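9/12/25

I gave up my parking permit in Endholm at the start of the month. It cost 460 a year and I was using the car twice a week, mostly to move it for street cleaning. Now I take the 14 bus to work.
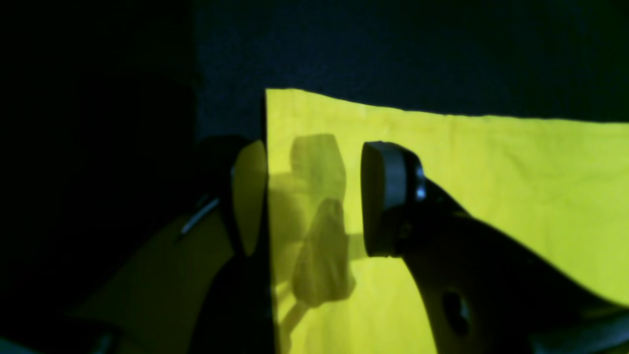

Yellow-green cloth with a dark background.

The bus takes 36 minutes if the bridge is clear. Driving took less, but then I had to find a spot near Vunel Street, and that could eat up the difference. I read on the way in – mostly library books.
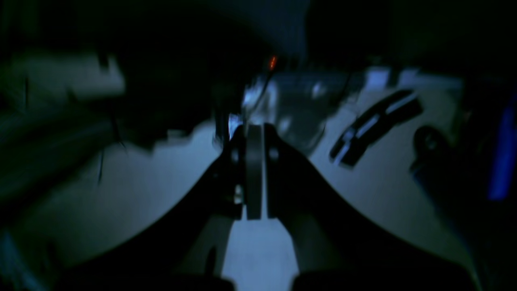
Is the monthly pass worth it?

At 48 a month it costs more than the permit did, but I no longer buy gas for the commute.

The part I don't like is the wait after dark. The shelter outside the Özkan bakery has no light, and in December that matters.

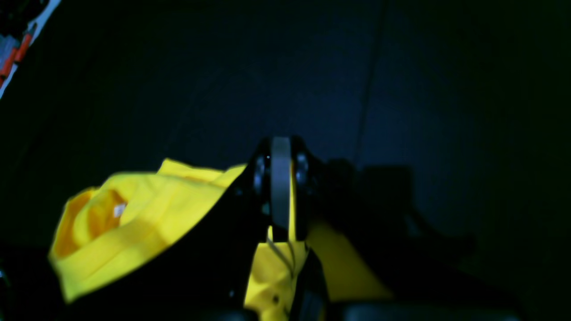 Drivers on the Gerance hill route have trouble seeing people at the stop, and I've been passed once already. I was in a navy coat. A bright yellow T-shirt like the one here shows up well next to black, so I plan to pull one on over the coat until spring. I still have to decide what to do with the car.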